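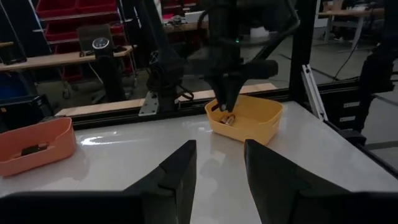
Come and drive our robot arms (no experience needed, really!)

Hi, I'm Edgars Venckus and I run the data side of things at Mulora. We're looking for six people to help us teach a pair of robot arms to sort small bits and pieces into coloured bins. I've been doing a fair bit of it myself and I could use the company!

What you'd be doing: you hold two hand controllers, the arms copy you, and we record the whole go. Pick up the small thing, put it in the right bin, reset, do it again with something else. The learning software needs heaps of examples from different people, because we all grab things our own way and mine are starting to look the same. We're after 400 good runs from each person. Fumbles are fine, just tell me and I'll tag them, we keep some of those too.

Sessions are in our workshop at Ornmont and run through February. A session is about 43 minutes of driving, then you stop for a cuppa and rest your wrists. Pay is $22 a session plus your bus fare, and you can book two in a day if you're keen (I wouldn't do three).

You'll need to be over 18, okay with standing, and able to tell colours apart fairly easily. Left-handers very welcome, we've only got one so far. Closed shoes please, it's a working shop with a concrete floor. Gamers tend to pick it up fast, but our best driver last round was a retired dressmaker, so don't count yourself out.

To put your name down, send me a couple of lines about yourself and which days suit, by 21 December 2018. Ask for the Vutden project if you ring the front desk, otherwise they'll put you through to sales. I'll get back to everyone, even if it's a no this time.

Edgars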